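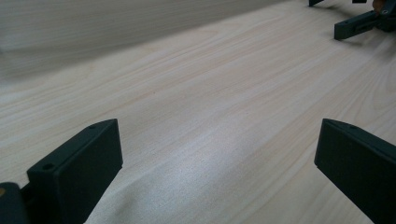
手持夹爪是什么?
给小读者的机器人小课堂

你有没有用夹子夹过饼干?夹子的两条腿张开,对准饼干,再合起来,饼干就被夹住了。有一种给机器人“上课”用的工具,样子和道理都跟夹子差不多,叫作手持夹爪。

这一篇要讲的是布里卡奇(Brikach)手持夹爪套件。它是一套可以买回学校或者家里自己组装的东西。我们会讲它由什么组成,怎么用,机器人能从里面学到什么,最后再说说它好用的地方和不好用的地方。

一、为什么机器人需要“老师”

很多人以为,机器人一造出来就什么都会。其实刚装好的机械手臂什么也不会。你把一只杯子放在它面前,它不知道那是杯子,也不知道该从哪里下手。

过去,工程师会把每一个动作写成指令:往前移动多少,往下移动多少,什么时候合上手指。这样做有一个麻烦。杯子只要挪开一点点,机器人还是会去原来的地方抓,结果抓了个空。

后来人们想出了另外一个办法:让人先做,机器人跟着学。人拿起杯子很多次,每次杯子的位置都不太一样。电脑把这些动作记下来,从里面找出规律。下一次杯子换了地方,机器人也有可能找得到。

这种办法叫“示范学习”。示范,就是做给别人看。你学系鞋带的时候,大人蹲下来慢慢系了一遍给你看,那就是示范。

二、为什么不直接用人的手

人的手有五根手指,每根手指都能弯好几个地方。可是许多机器人只有两根手指,而且只会张开和合上。

如果你用五根手指去示范,机器人看了也没法照着做。就像让一只螃蟹学弹钢琴,它的钳子按不出同样的和弦。

所以,示范的人要拿着一个和机器人手一样的工具。工具只有两根手指,人就只能用两根手指的办法来想问题:从哪一边夹?夹多深?先推一下再夹,还是直接夹?人想出来的办法,机器人正好也能用。

三、打开盒子看一看

布里卡奇套件的盒子里装着这些东西:

两只手持夹爪。左手一只,右手一只,也可以分给两个人用。
一包螺丝和销钉。
一把小螺丝刀。
两个小摄像头,每只夹爪上装一个。
两根数据线。
一本图解手册,中文的部分在后半本。

夹爪的手指是用3D打印机做的。3D打印机像一支会自己动的热胶笔,它把塑料熔化,一层一层地往上叠,叠够了就成了一个零件。用这种办法做的零件有一个好处:手指如果摔坏了,可以再打印一根换上去。套件的网页上有零件的图纸,有打印机的学校可以自己做。

手指上面有小圆孔,多半是装螺丝或销钉用的。布里卡奇的手指要对准孔位再拧紧,拧到转不动就停,不要使劲再拧,塑料会裂。

装两只夹爪要花一些时间。我们试装的时候,第一只装反了一根手指,拆开重装了一次。手册上的那一页图画得有点小,建议请大人一起看。

四、摄像头看见了什么

摄像头装在夹爪上,朝着手指的方向。所以它拍到的画面里,总能看到自己的两根手指,一左一右,从画面的下边伸出来。手指中间的那块地方,就是它最关心的地方。

想一想你自己。你伸出双手去捧一个球,低头的时候看到的也是两只手,还有手中间的球。夹爪上的摄像头看东西,就有点像这样。

摄像头离东西越近,东西在画面里就越大。夹爪往左挪,画面里的桌子就往右跑。电脑就靠这些变化,来推算夹爪刚才是怎么移动的。

桌子上的花纹在这里能帮上忙。木头的桌面有一条一条的木纹,有的弯,有的直。电脑可以盯住这些纹路,看它们在画面里移动了多少。如果换成一张雪白的桌子,哪里看上去都一样,电脑就容易迷路。你在一片白茫茫的雪地里走路也会这样,走着走着就分不清方向了。

反光是另一个问题。灯光照在光滑的桌面上,会出现一块发白的地方,那里的木纹就看不清了。手册建议把台灯挪到旁边去,不要让灯直直地照着摄像头下面的桌面。

五、怎样做一次示范

先把桌子收拾好,只留下要用的东西。

打开电脑上的记录程序,它的名字叫“古莫里茨”(Gumoritz)。程序是跟套件一起卖的,不用另外付钱。

把夹爪放在开始的位置,手指张开,按一下手柄上的按钮。听到“嘀”的一声,就是开始记录了。

慢慢地把夹爪移过去,夹住积木,抬起来,放进盘子里,松开。

再按一下按钮,又是“嘀”的一声,这一次示范就结束了。

动作要平稳。手晃得太厉害,画面会变得模糊,电脑就看不清楚。也不用慢得像蜗牛,跟你平时拿一杯满满的水走路差不多就可以了。

两只夹爪可以一起用。比如一只扶着瓶子,另一只拧盖子。两个人各拿一只的时候,要先商量好谁先动。夹爪和夹爪碰到一起,手指容易被撞歪。

每做完一次,要把积木换一个地方再放。总放在同一个地方,机器人就只学会了那一个地方。

六、要做多少次才够

一次示范是远远不够的。

生产商开给学校的练习计划叫“皮尔瑟姆(Piltham)计划”,目标是3,000次示范,任务只有一个:把积木放进盘子。3,000听起来很多,可是一个班的同学轮流做,每个人分到的就没有那么多了。

我们参观的那个课外小组从三月开始做,交上去的示范里,合格的有2,102次。不合格的去哪里了呢?有的是忘了按结束按钮,有的是手挡住了摄像头,还有的是积木掉到了地上。这些记录会被程序挑出来放到一边,不拿给机器人学。

失败的记录也不一定要删掉。程序里有一个“错题本”文件夹,打开来可以重新看一遍,找找是哪一步出了问题。小组里的同学说,看错题本比看合格的记录有意思。

七、机器人怎样用这些记录

记录做好以后,要传给一台叫“托伊伯(Teuber)”的小型机械手臂。手臂要另外购买,也可以向经销商借用。它的手指和手持夹爪的手指是同一个形状,装在手臂的最前面,旁边也有一个摄像头。

传之前,电脑要先“练习”。它会看很多很多遍记录,每看一遍就猜一猜:画面是这个样子的时候,夹爪下一步该往哪里走?猜完了再和记录比一比,错了就改一点点。这个过程叫“训练”,可能要等上一整夜。电脑练习的时候,人不用守在旁边。

练习完,把积木放在桌上,让手臂自己去试。它的动作不会每次都一样。有时候它会在积木上面停一下,再往下伸。

如果换一张颜色很不一样的桌子,它可能会变得不太会做。这时候要在新桌子上再补一些示范。

八、我们的评价

好用的地方:

夹爪不重,十岁左右的孩子可以单手拿着用。
零件能自己打印,坏了不用整套换掉。
记录程序的按钮很少,看一遍就能学会。
不买手臂也可以先练习做记录。

不好用的地方:

手柄对小手来说有点粗,年纪小的同学要两只手一起握。
数据线偏短,电脑必须摆在桌子旁边。线拖在桌面上还会跑进画面里。
“嘀”的声音不能调大,教室里吵的时候听不见。
中文手册有几页的步骤和图对不上,要翻到前面看外文版的图。

适合谁:小学高年级和初中的机器人小组。自己在家玩也可以,只是一个人做示范容易觉得闷,最好约一个伙伴。

九、安全要记住

手指合上的时候,不要把自己的手指伸进中间。
螺丝很小,用完放回袋子里,不要让弟弟妹妹拿到。
机械手臂通电以后,人要退到手臂够不着的地方。
摄像头会把它看见的东西都录下来。开始之前,看看桌上有没有写着姓名、住址的本子,有就先收起来。
不要夹玻璃杯、小动物和装着热水的东西。

十、小词典

夹爪:机器人用来夹东西的“手”。
示范:做给别人看,让别人照着学。
3D打印:把材料一层一层叠起来,做成立体的东西。
训练:电脑反复看记录、反复改正的过程。
销钉:一种没有螺纹的小钉子,用来把两个零件串在一起。

十一、动手试一试

没有套件也可以做下面这个小实验。

找两把尺子,一只手拿一把,把它们当作两根手指。请伙伴在桌上放一块橡皮,你用两把尺子把它夹起来,放进杯子里。

做完之后,换一块圆一点的东西再试,比如一个乒乓球。尺子夹在什么地方最稳?夹得太高会怎么样?把你的办法写下来,读给伙伴听,让伙伴只照着你写的话去做,不许问你问题。

如果伙伴没夹起来,就改一改你写的话,再请伙伴试一次。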